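Stullside Apartments — progress report to the lender, July

Construction on the east wing is behind where the June schedule put it. The contractor, Šimkus, reports the wing as "substantially framed." I walked it twice and would not use that phrase. The top floor still has no stair enclosure, and the window openings on the courtyard side were measured again after the first set came back short.

Of the 25 units in this phase, 23 have reservations on paper. I would treat that number with care. A reservation is refundable until contract, and the sales office at Clarnico has an interest in the bigger figure. Henrike Lammers is calling every name on the list, and we will report signed contracts only from next month on.

The closet and laundry upgrade was sold to us as a reason buyers would pay up to $4,000 more per unit. I have yet to see a buyer do it. Most ask about parking first, then the monthly fee. Till Rathjen wants to keep the upgrade in the corner units. I have agreed to 2 of them as a trial and no more.

Sullari's revised quote for the elevator came in late and leaves out the cab finishes. It has gone back to them. Until it is complete, please do not read the elevator line in the budget as firm.

Draw request: we are asking for the framing portion only. The window portion can wait until the openings pass inspection — the contractor disagrees, and his letter is attached.

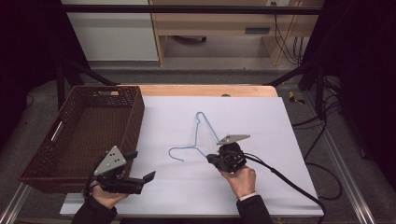

Hildegard Haberkorn
Project Manager, Stullside Apartments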